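Pale table, cup rings and a few holes: coaster or refinish?

Forum: Furniture and Household > Tables and worktops
Thread started September 2023

treloar_lane
I have a small table in the back room that gets used for drinks, bits of craft and anything else that needs a flat surface. The top is a light yellow with a wood grain on it and a rounded outline. I bought it second-hand from Emasau, the house clearance place on the ring road, and it came with no label or paperwork. I don't know if it is solid, veneered or a printed surface.

There are two things I'd like advice on.

First, cups. I want to stop rings before they start. I have a flat round coaster, tan, with a faint design on it that has nearly gone. I don't know if one coaster is enough or if I should put some kind of finish on the whole top and forget about it.

Second, the holes. There is a cluster of small black ones towards the far edge and another small round one near the right-hand edge. They don't go anywhere useful as far as I can tell. I would like to fill them but I don't want a patch that looks worse than the hole did.
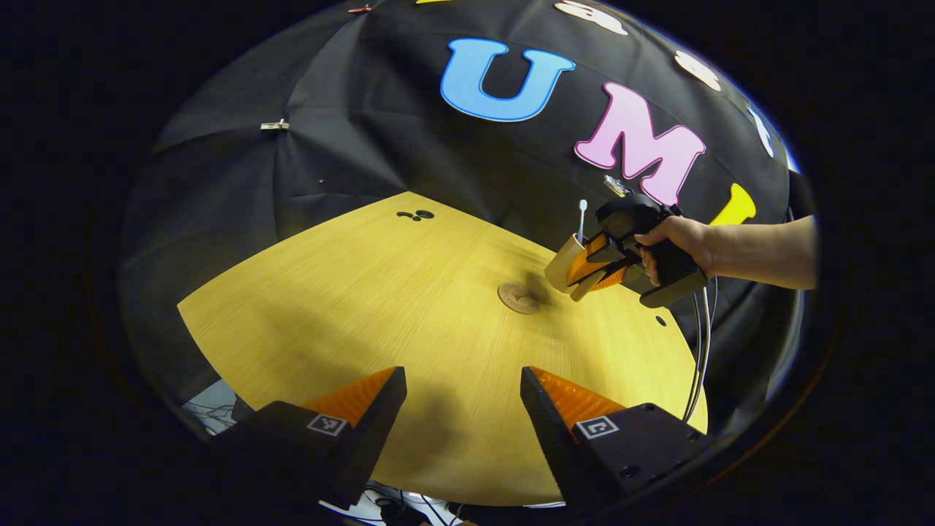 The room is on the north side and I've got black cloth up behind the table with big cut-out letters pinned on it, so there isn't much light bouncing back from there. The top looks brighter at one end than the other for most of the day. I mention it because colour matching a filler in there is going to be awkward. I'd probably have to carry the table out to the hall to do it properly.

Budget is small. I paid £9 for the table and would rather not spend £60 on putting it right.

gatepost
Find out what the top is before you buy anything. Look at the underside and at the edge. If the grain lines carry on over the edge and down, it may be solid. If there is a line round the edge like a strip of tape, it isn't. If the pattern repeats itself across the top it is printed.

Oil and wax are a waste of money on a printed surface. They sit on top and go sticky.

treloar_lane
Looked underneath. It's painted, quite thickly, so no help. The edge has been painted or sealed at some point too. I couldn't find a repeat in the pattern but the lines are very fine and I gave up after a bit.

mrs_pellow
Put a drop of water somewhere that doesn't show and leave it for ten minutes. If it darkens, it's bare or thinly finished wood. If it sits there in a bead, it's sealed or it's plastic, and either way a cup isn't going to hurt it much.

I have had a pale table in my kitchen since we moved in and the rings came from hot cups, not wet ones. People worry about the wrong thing. A thin coaster does very little against heat. Cork or felt is what you want.

gatepost
Disagree about the heat. I've had white rings from a cold glass left overnight. It's moisture getting under the finish and it can happen at any temperature.

mrs_pellow
On old French polish, yes. On a modern lacquer I have never seen a cold glass do it.

gatepost
Well I have.

R_Kleinschmidt
Both of you are right for different finishes, and we don't know the finish, so do the water test first.

On the coaster. A flat disc with no lip is fine for a dry cup. With a wet one the water runs off the side and sits under the coaster, and then you get one large ring in place of a small one. If the design has rubbed away I would guess it has had plenty of use. Check the underside is clean as well. I have seen a bit of grit under a coaster make a set of curved scratches that took me a whole afternoon to get out.

On the holes. What sort of edge do they have? If it is crisp, they were drilled, and something was once fixed there. If it is ragged and they are of different sizes, look at woodworm before you do anything else.

treloar_lane
Water test done. It beaded and stayed beaded, so sealed or plastic.

Edges of the holes are crisp. I put a cocktail stick down a couple of them and it came out clean, with no dust. I don't think it's worm.

R_Kleinschmidt
Good. Then something was screwed to it, a lamp bracket or a small shelf. That single hole on the right could be from a clamp or a cable. Whatever it was, you are only filling for looks.

For a sealed pale top I would use a hard wax stick. Jadier do a set with several pale shades in it, and you melt two together until you have the colour. Fill slightly proud, let it cool completely, then scrape level with an old bank card. Don't use sandpaper. You will go through whatever is on the top and then you really will have a patch.

toffee_tin
I've used those wax sticks and they're all right, but they do pick up dirt. Mine were cream when I did them in May and they're grey now. On a table that's used for drinks and craft I'd expect the same.

Two-part filler is harder and stays the colour you mixed it. Messier though.

R_Kleinschmidt
You need to seal over the wax. A dab of clear varnish with a fine brush, only on the fill. Did you do that?

toffee_tin
No. It didn't say to on the packet.

R_Kleinschmidt
It helps a lot.

lemlem_w
I'd leave the holes alone. They're small and they're at the back. I had a desk with a row of them where a monitor arm had been and I spent far more time looking at the filler than I ever did at the holes. If you do want to hide them, stand something there. A plant or a tray.

What is the table mostly for? If it's a work table then it's going to get marked anyway.

treloar_lane
Mixed. Tea in the morning, then painting small things, gluing, sorting. There's usually a cup with something sticking out of it, brushes or swabs, so it's not always a cup for drinking from. That is partly why I asked about the coaster. Drinks are one thing, but a pot of brushes gets moved about a lot and I don't always look where it lands.

lemlem_w
In that case I'd forget the coaster for the craft side and get a mat. I use an offcut of vinyl flooring, plain, cut to shape with scissors. It wipes clean and it covers the part of the desk I work on. When it gets too bad I cut another. A flooring shop will often give you an offcut if you ask.

Keep the coaster for the tea.

mrs_pellow
Second the vinyl, but don't leave it down all year. I did, on a pale sideboard, and the wood under it stayed pale and the rest went darker with the light. I've still got the shape of it there 7 years on. Lift it off when you're not working.

gatepost
Some vinyl stains what's under it as well, particularly the rubber-backed sort. Felt side down if it has a felt side.

lemlem_w
Mine has a felt back and I've had no trouble with it. I take the point about the light, but treloar_lane says it's a north-facing room, so it would take a very long time.

mrs_pellow
Mine was north-facing.

toffee_tin
Nobody has mentioned a cover for the whole thing. You can get clear table protector off the roll at any market. It would cover the holes too, in that crumbs and glue couldn't get down them.

gatepost
Hard to cut that to a curved edge without it looking like a school dinner table. And cups slide on it.

toffee_tin
You turn the table upside down on it, draw round, cut a bit inside the line. I did a round one in a quarter of an hour.

treloar_lane
I don't much like the clear stuff, sorry. My mother had it and your arms stick to it in warm weather.

The mat sounds sensible. What thickness of vinyl?

lemlem_w
Whatever they have. Mine is 2 mm and it lies flat. The thicker ones curl at the corners for the first week and you have to put books on them.

R_Kleinschmidt
One more thing about colour, as you said the light in the room is poor. Do the wax matching in daylight, near a window, and then take the table back to where it lives and check again before you seal it. Black cloth behind a pale surface makes the surface look lighter than it is. I have filled a hole to match in the workshop and had it look like a thumbprint once it was in the customer's hall.

Go slightly darker if you can't decide. A fill that is too light catches the eye more than one that is too dark.

gatepost
I'd go lighter. You can always tint over a light fill, and you can't take colour out of a dark one.

R_Kleinschmidt
With wax you just dig it out and start again. It takes a minute.

gatepost
Fair enough for wax. I was thinking of the two-part.

treloar_lane
Thanks all. Plan so far: offcut of vinyl for the craft side, lifted off at night. The coaster stays for tea and I'll stick a circle of felt under it. I'll try the wax on the single hole first, being the one nearest to where I sit, and leave the ones at the far edge until I see how it comes out.

Does anyone know if Porninon felt pads are any good? The ironmonger only has those.

mrs_pellow
I have them on the chair legs. The felt is fine but the glue gave up on me. Clean the coaster with a bit of meths first and press the pad down overnight under something heavy.

toffee_tin
Mine have stayed on. Same brand, the brown ones.

treloar_lane
I'll get the brown ones. Will post again when the first hole is filled.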